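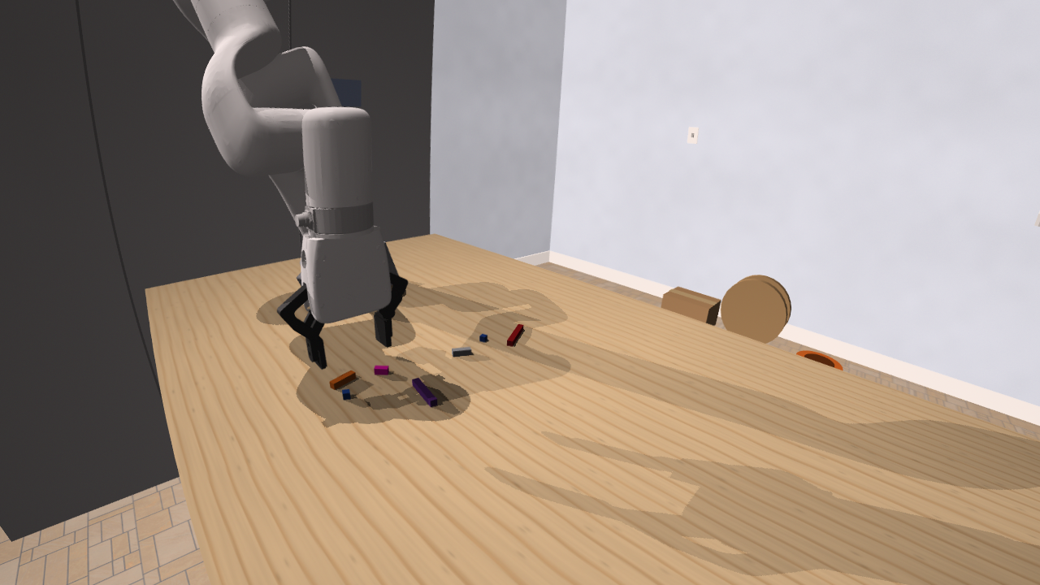
4.2 Comparing grippers and controllers on the block task

The plan for this section was to change one thing at a time. Like most such plans, it lasted until the first controller met the first gripper. We had three grippers and two controllers, and we wanted to know how much of the success rate reported in Section 4.1 belonged to the fingers and how much to the software telling them where to go. The arm stayed the same throughout, as did the table, the lighting and the camera poses.

The grippers are simulated versions of a stiff parallel jaw (Plisent), a linked two-finger design that bends at the joints (Hurno), and a wider variant of the Hurno with softer pads, which we call Hurno-W because we ran out of better ideas. The controllers are Ojeda, a plain position controller with a fixed descent speed, and Jarkstead, which adjusts stiffness near contact and has many more settings than anyone on this team would have asked for.

Each trial starts with small colored blocks scattered on a wooden tabletop. The controller is given the color of one target block and has to grasp it, lift it clear of the table, and hold it long enough to convince the scoring script. Touching a neighbor is allowed. Knocking a neighbor off the table is not, although Ojeda treated this rule as advice. We ran 3000 trials in total, split evenly among the six pairings, with block positions drawn from the same list of seeds so that every pairing faced the same messes.

Of these trials, 1168 ended in failure. We sorted them by hand into missed grasps, slips during the lift, and collisions with blocks that were not invited. Missed grasps were the largest group for Plisent under either controller. Its stiff jaws leave little room for error in yaw, and a long block lying diagonally will punish a small mistake by spinning neatly out of the way. The Hurno linkage forgives more. Its fingers tend to pull a crooked block into line as they close, a talent we had not planned for and are happy to take credit for.
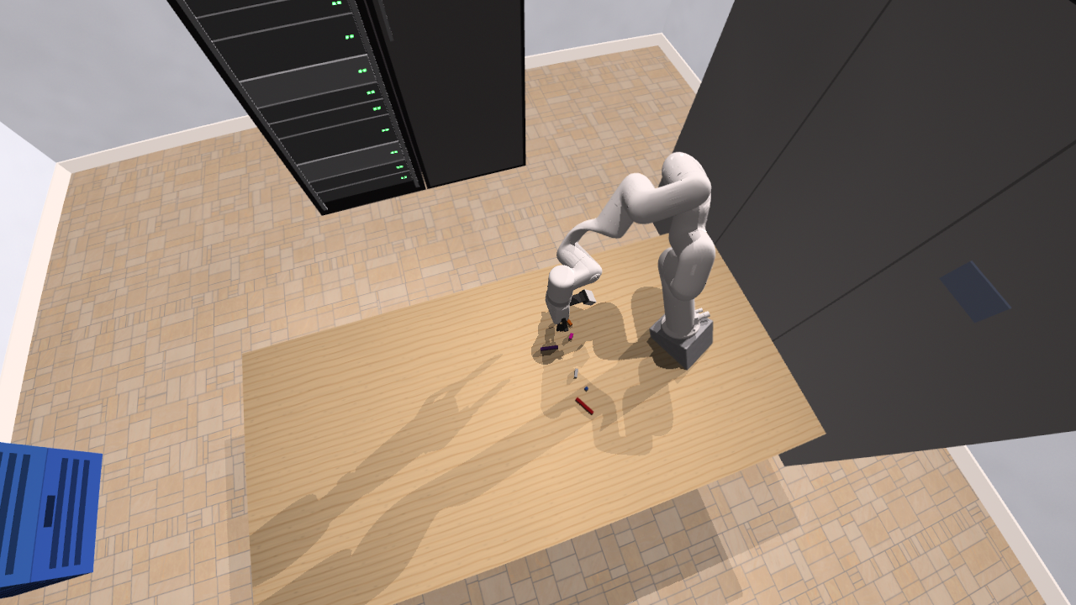
Figure 4. Simulated workcell used for all gripper and controller pairings, with the arm positioned over the blocks.

Slips were a different story. Jarkstead cut them sharply for both Hurno versions but did almost nothing for Plisent, which either had the block or did not. We had expected the soft pads on Hurno-W to help most here. They did reduce slips, but the wider fingers also struck more neighbors on the way down, and the two effects came close to canceling out. A reader in search of a clear winner between Hurno and Hurno-W will leave this section hungry.

Shadows deserve a paragraph of their own. The arm throws broad, overlapping shadows across the tabletop, and our color detector, tuned in January on evenly lit scenes, had firm opinions about dark purple blocks lying inside them. It took them for part of the shadow. In 189 of the failed trials the detector never proposed the target at all, so neither the gripper nor the controller had any say in the matter. We kept these in the totals for the full system and removed them from the pairwise comparison — along with the matching seeds for the other pairings, to keep the comparison fair.

With those seeds gone, the ranking of the pairings did not change, but the gap between the controllers shrank. Part of what we had been calling Jarkstead's skill was its habit of waiting for a second camera image before moving. We therefore gave Ojeda the same pause. It improved at once, and we lost a paragraph we had been rather fond of.

All results use default friction values for the blocks and the wood. We varied friction only for the Hurno with Jarkstead, and those runs are reported separately in Section 4.3.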